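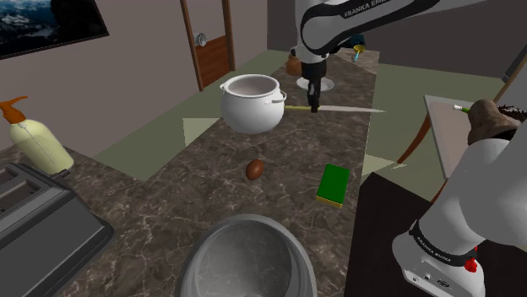
About Oltmanns

Oltmanns writes and maintains working rules for robot arms that handle everyday objects. We started in Brokamholm with one arm and one long counter. We now have 2 sites, the original one and a second in Ploltdale, where most of the kitchen work is done.

Our customers are companies and schools that already have an arm and want a clear way to run it. We do not build robots and we do not sell them. We write the rules, test them in simulation and on hardware, and revise them when they fail.

What we work on

Most of our rules concern kitchens. A kitchen has hard things, soft things, breakable things and sharp things within reach of each other, and people expect to walk in at any time. The main rule set is called Vomholm. It has 340 rules, each with a number, a short text and at least one test.

A few of them, in short form:

Every task starts with a list of the objects on the work surface. If the arm finds something that is not on the list, it stops and reports.

A knife is treated as a hazard whether or not the task involves it. The planned path keeps clear of the blade, and nobody reaches into the work area while the arm is powered.

Eggs, glass and thin ceramics have their own grip force limits. The limit for a sponge may not be reused for an egg, even when the two are the same width.

Open pots and bowls are treated as full unless the task says otherwise. The arm does not carry anything over them without a reason in the task file.

The stop control must be within reach of the person in charge of the run. That person has no other job during the run.

Simulation first

No rule goes to hardware until it has passed in simulation. Each one is run through 250 simulated layouts, with objects moved, turned or swapped. We keep the failed runs along with the good ones, and the log goes to the customer in full.

Passing in simulation is not a safety approval, and we say so in every report. Friction, lighting and worn grippers all behave differently on a real counter. Hardware trials begin at reduced speed, with one object at a time, and the full layout comes last.

How rules change

Anyone using Vomholm can send us a change request. We have logged 1,413 of them. Many are about wording, and those matter to us too – an instruction that two operators read differently is a faulty instruction.

Accepted changes are collected and published each August. Urgent fixes go out as soon as they are tested. Old versions stay available, so a site can finish a project under the rules it began with.

Visits and training

Operator training takes place in Ploltdale, in small groups. Visits to Brokamholm are by appointment. Please write to the office first and tell us which arm you use and what you want it to handle.

Page last updated January 29, 2023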